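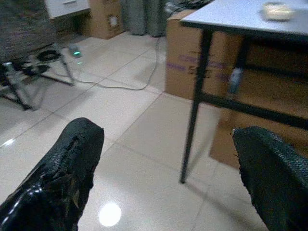 Rallton, January

Floor Finishes, Handout 3: Glazed Tile and Grout
Instructor: Liesl Wyss

Read this before the session on maintenance. Bring your notes on subfloors.

Glazed ceramic tile is a clay body with a layer of glass fired onto it. The glaze keeps water out. The grout between the tiles is usually cement based and will take in water and dirt unless it is sealed.

Large pale tiles with a high gloss show ceiling lights as bright spots. Check the lighting plan before you specify them for a corridor or waiting area.

Terms to know: bisque, glaze, lippage, grout joint, movement joint.

Lippage is a difference in height between the edges of two neighboring tiles. It is easier to see on a shiny floor under low side light.

Case for discussion: the Carnau clinic. The order was for 300 tiles and 294 were laid. The other six were kept as spares. Was that enough for a diagonal layout? Work out your own waste allowance and show the steps.

Reading: Driklow course pack, section 3. Answers are due at the start of the next session.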